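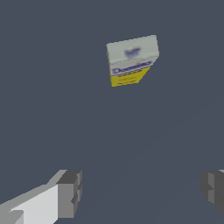
Food Packaging and Labels, unit 4 notes
Shelf life, sugar and dry goods
Z. Birhane — bring these back next time, I won't print more

Where we got to: water activity (aw) vs. moisture content. Not the same thing!! Moisture content = how much water is in there. Water activity = how much of it is free for microbes and reactions. Jam has plenty of water, low-ish aw, keeps fine. Bread has less than you'd think, high aw, molds in days.

Sugar: very low aw, so no microbial spoilage if kept dry. Problem is caking. Crystals pick up moisture at the surface, thin film of syrup forms, then it dries out again and the crystals are bridged together. Up and down humidity is worse than steady humidity. Write that down, it comes back in unit 6.

Brown sugar goes the other way — hardens when it LOSES water. Molasses film dries out. So same shelf, same store, two opposite failures.

Barrier materials, quick version
Paper / plain carton: strong enough, prints well, cheap. Poor moisture barrier.
Carton + inner liner: better, depends on the seal not the liner.
Plastic film pouch: good barrier, stacks badly.
Glass or metal: best barrier, heavy, costs to ship.

Note on "barrier". Always ask barrier to what. Something can be fine for water vapor and hopeless for oxygen or smells. Sugar and flour both pick up odors, don't store next to soap or spices. 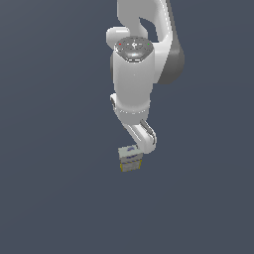
Case: Sedimine warehouse
Read the two page handout from last time. Short version: 500 cartons of white sugar, stored against an outside wall through July, loading door open most afternoons. 161 came back as caked. Dellutia (the packer) blamed the warehouse, warehouse blamed the carton glue. Both had a point. Top flap seals were weak AND the pallets got the worst of the humidity swings.

Work out the return rate yourselves, then ask what you would need to know before you blame anyone. Where on the pallet were the bad ones? Was the wrap on? Nobody wrote down the pallet positions so we are partly guessing.

Date marks
"Best by" = quality. "Use by" = treat as safety, esp. chilled food. "Sell by" = for the store, shoppers misread it constantly. White sugar can go without a date or have a very long one, caked sugar is ugly but you can break it up and use it. Insects or damp with an off smell, diferent story, throw it out.

For next time
Arumugam chapter on cartons, skip the part on inks.
Zosovora worksheet, questions 1 to 5. Question 3 has a mistake, should say 300 g not 300 kg.
Bring one empty dry goods package from home, flattened. Look at the glue seams before you flatten it.

Quiz covers aw, caking, barrier types, date marks. No math except the return rate kind. Room 462, same time, I'll be there at 8:30 if you have questons — Zinash Birhane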